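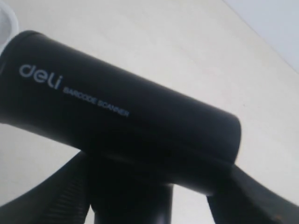
When a Robot Counts the Same Box Twice

Machines make mistakes. Most of the time the mistake is small and somebody fixes it before lunch. This page is about a mistake that took longer to find. The robot's name is Karel, and it works in a lab in Fendmont, where people are teaching it to scan boxes of medicine.

What is a barcode?

A barcode is the little patch of black and white stripes on a package. Each kind of product gets its own number, and the stripes are a way of writing that number so a machine can read it. A scanner shines light on the stripes. The white parts bounce back a lot of light and the black parts bounce back very little. The scanner turns that pattern into a number and sends it to a computer.

At the grocery store, you hear a beep. That means the number was read.

What is Karel's job?

Karel has to pick up a scanner, point it at the barcode on a box, squeeze the trigger, wait for the beep, and put the scanner down. Then a person swaps the box for the next one.

You could do this without thinking. For Karel every step is hard. A scanner is a funny shape, wide in one place and narrow in another. If Karel grips it too loosely, it slides. If it grips too tightly, it can press something it shouldn't. Some scanners also have a cable, and a cable pulls a little when you move it.

What went wrong?

One Tuesday in June, Liliana Greco looked at the computer's list after a long run of tests. The team had put out 1296 boxes. The list said 1324.

So there were 28 boxes on the list that did not exist.

At first the team blamed the computer program. They spent the morning reading through it and found nothing wrong. Then they blamed the barcodes, but those were fine too. In the afternoon they ran the robot slowly and listened. Most of the time it went beep. Once in a while it went beep, beep.

Karel was scanning some boxes twice.
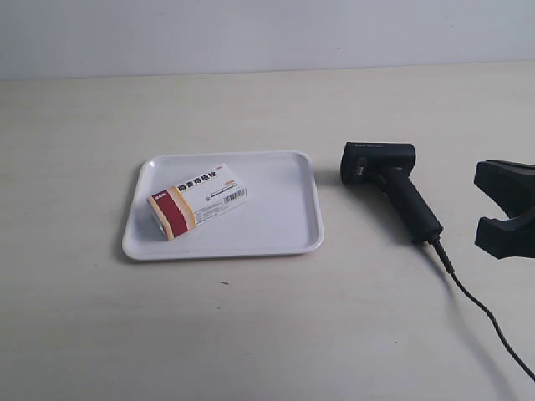

Ilze Paju says the double beep was easy to miss because the two sounds came so close together, and she had heard it for days without thinking it mattered. She wishes she had written it down the first time.

The cause was in the grip. After the first beep, Karel began to open its fingers. Sometimes the scanner tipped a tiny bit as they opened, and the trigger got bumped again. The scanner was still pointing at the barcode, so it read it again. The scanner did just what a scanner is supposed to do, and so did the computer. Neither of them knew that the second squeeze was an accident.

Why does it matter?

Think about a pharmacy. If the list says there are 2 boxes of a medicine on the shelf and there is really only one, somebody may come in for the second box and it won't be there. Nobody was harmed in Fendmont, because this was a test and none of the boxes were going to a patient. It is still called a safety problem. A wrong list can hurt someone later, far away from the robot that made it.

How did they fix it?

They changed two things. First, Karel now turns the scanner away from the box before it opens its fingers. If the trigger gets bumped, there is no barcode to read.

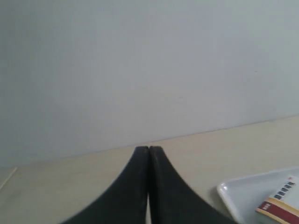
Second, the computer now waits for Karel to say "new box" before it will add another line to the list. If two beeps come in for one box, the second is left off the list and saved in a separate file, so that people can look at it later. After the change the team ran the tests again for 8 hours, and the list matched the boxes.

The separate file had a few beeps in it. The team is still working on the grip — the robot should not bump the trigger at all, even if the bump does no damage.

Words to know

Gripper: the part of a robot that holds things.
Trigger: the part you squeeze to make a scanner work.
Fault: something in a machine that is not working the way it should.

Written by Sveva Vitale for Pirico

8 shares 2 comments

Search Pirico Type a word Go

Contact us | Copyright Pirico | Back to top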